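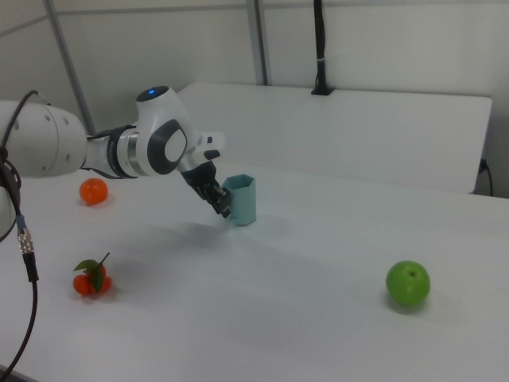
Teal cup, white table

ok so a few people asked what's going on with my claim after the Fleststead thing. short version — still waiting. longer version below

Got rear-ended at the light on Narnlow Road back in July. Other driver said sorry right there on the shoulder. Two weeks later his story is I "rolled backward." On a flat road. In an automatic

So lesson one, write down what people say the same day. I put mine in a note on my phone before the tow truck even came, only reason I still have the exact words

Lesson two, get the police report yourself. Mine had the wrong lane on it and it took three calls to get it fixed. Three. Skurham office closes at 4 btw, found out at 4:10
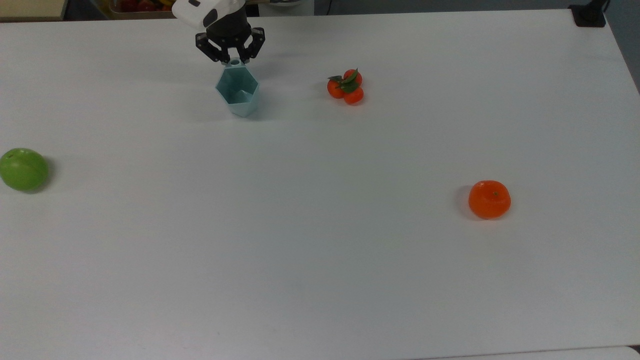
Also the adjuster will call you and be super nice and ask if they can record. You can say not today. I didnt know that. Emil Lanz told me after, he went through the same mess with his truck

Talked to a lawyer finally, Fung-ping Choi over at Petrauskas. First meeting was free. She read the whole file while I sat there eating their mints

Her main thing was don't sign the release yet. Neck still hurts on the left side and once you sign thats it, doesnt matter what shows up on a scan later

Next appointment Fri 6 October, bringing the PT bills and the body shop estimate. Both of them, the second one is way higher

If anybody was at that light and has dashcam PLEASE message me. Silver hatchback, me, gray pickup behind. Even a few seconds helps

ok going to ice my neck, will post when I hear somthing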